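Notes — Hendberg travel award, info session for residents
(14 minutes, keep it moving, questions after)

Start with who it's for. Clinical residents and first-year fellows, any surgical or neuro specialty. Not med students. They will ask anyway. Send them to the summer school page.

What you get: 14 days at the teaching hospital in McKinnon. Flights, room, a meal card. Observing in the OR, morning rounds, 2 afternoons in the skills lab. No hands-on with patients, their license rules, don't argue it.

Stipend is 200 a week on top. Paid at the end, not the start — say this twice. Last year's group got caught short on buses. 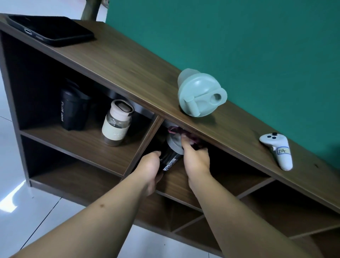 How to apply. Abstract first, 2,000 characters max with spaces. The form cuts you off and doesn't warn you. Write it somewhere else, paste it in.

Abstract has to be your own work. Case series fine, single case fine if its rare. Literature review no. If the department head is first author then it's the department head's abstract, not yours.

Then letter from the chair of your department. One page. Give them a draft, give them two weeks, go back and remind them.

Shortlist gives a short talk in September at the young scientists' session. Eight slides. Judges are from three departments so spell out your abbreviations!! Half the room doesn't do spine.

(pause here, ask who has presented before)

Scoring — method counts most, then how you answer questions, then the slides. English is not scored. Tell them again, people drop out over this every year and they shouldnt.

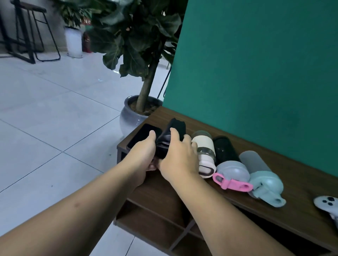
Money, quick. Tolteck pays the flights, Gelteo pays for the skills lab. Neither one sits on the panel or sees the abstracts. Somebody always asks.

After the trip: a written report, three pages, plus one talk to your own department inside a month. No report, no stipend.

Visa takes longer than you think. Check passport tonite. Needs six months left on it after the return date.

Skip the history of the award if running late. It's on the handout.

Deadline is 5 p.m. on the server clock. Late is late.

Questions. Leave the email slide up.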